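April 9, 2026

Back from the bed room with a sore wrist and a bad mood. Marisol asked us all to keep notes on the grip fault while it's fresh, and I said I would, but hers will be the polite version. These are mine.

The short of it is that the Zukholm grippers still lose their zero. We were told in October this was fixed. New firmware, new calibration routine, a nice email from Wálter Palomino with a green check mark in it. I wrote back at the time asking what had been changed and got a second green check mark.

What happens is simple enough. You close the fingers on cloth, the log says how wide the gap is between the pads, and later on the arm is supposed to learn from that number. When the zero slips, the number is wrong and nothing tells you. The fingers feel fine in your hand. The video looks fine. Joelle found it only when she plotted a whole block of bed-making and saw the width go below zero, as if the pads had passed through each other. They had not.

I went through the clips myself because I don't trust a plot any more than I trust a check mark. You pick a moment where the pads are plainly apart, with the blanket lying under them and nothing in the grip, and you put the logged number next to it. For this one the log says closed. Fully closed, pads touching. 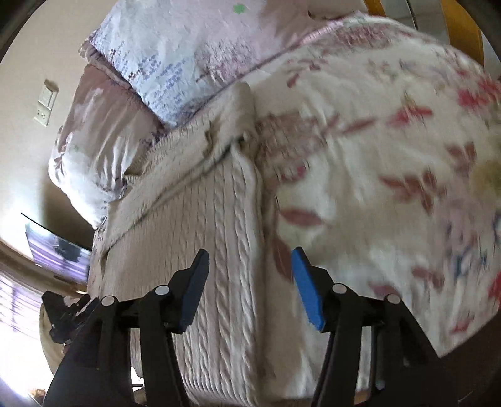 What Adeel thinks it is

Adeel's idea is heat. The little encoder sits close to the motor board, the board warms up, and the reading walks. He has a chart for it and it's a decent chart. My trouble is that the first bad clip comes early, before anything has had time to warm up, and when I said so he told me that one was "a separate issue." Maybe it is. I have noticed that we get a separate issue every time a clip doesn't fit.

My own guess is the linkage. There is play in those joints. I can wiggle one finger with my thumb and the log doesn't move at all. If the sensor can't see the play then no amount of firmware is going to see it either. I said this in October too. I'm writing it down again so I can find the page.

Aparecida wants to know how bad it is in plain numbers, and fair enough, she has to tell Huseo. So: 2,758 grasps in the set, 373 of them with a width that can't be right. That's only the ones that are impossible on their face. A reading that is wrong but still believable sails straight through, and I have no way to tell her how many of those there are. She asked if she could say "under control." I told her she could say whatever she liked so long as my name wasn't under it.

The sheet problem

The thick blanket is the easy case, oddly. You can be off by a fair bit on knit that heavy and still come away with a number that makes some sense. It's the thin stuff that shows it up. A fold of thin cloth between the pads ought to read as nearly nothing, and that is exactly where a small slip turns a grasp into a miss in the log. I pulled a pinch on some pale fabric to compare. Cloth clearly held between the two pads. The log has it down as open, no contact, and the sorting script had already marked it as a failed grasp and set it aside to be thrown out.
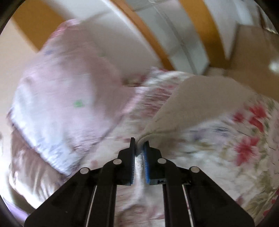

Why I care about the safety end

Joelle says I'm making too much of this, it's bedding, who gets hurt by a pillowcase. But the same number feeds the squeeze limit on the arm at Grajales. If it believes the fingers are open when they are closed, it keeps on closing. With cotton you get a crease. The plan for the next round has the arm handing folded things to a person, and a person has knuckles.

I asked Wálter whether the squeeze limit has any second check, something that looks at motor current and doesn't care what the encoder says. Long pause on the call. Then he said it was "on the roadmap." I have been around long enough to know what lives on the roadmap.

For now we agreed on this much, and I got it in writing from Marisol. Zero the fingers on a metal gauge before every block and again after. If the two don't match, the block is out, no arguing. Nothing from the old set goes to Grajales until the 373 are pulled. I wanted all of it held back and lost that one.

Adeel will run his heat test overnight, 600 open-and-close cycles on the bench with a thermometer taped to the board. I asked him to run 3 of them with me pushing sideways on the finger. He laughed, then he said okay. Must bring the feeler gauges in from the car, and the good wrist brace.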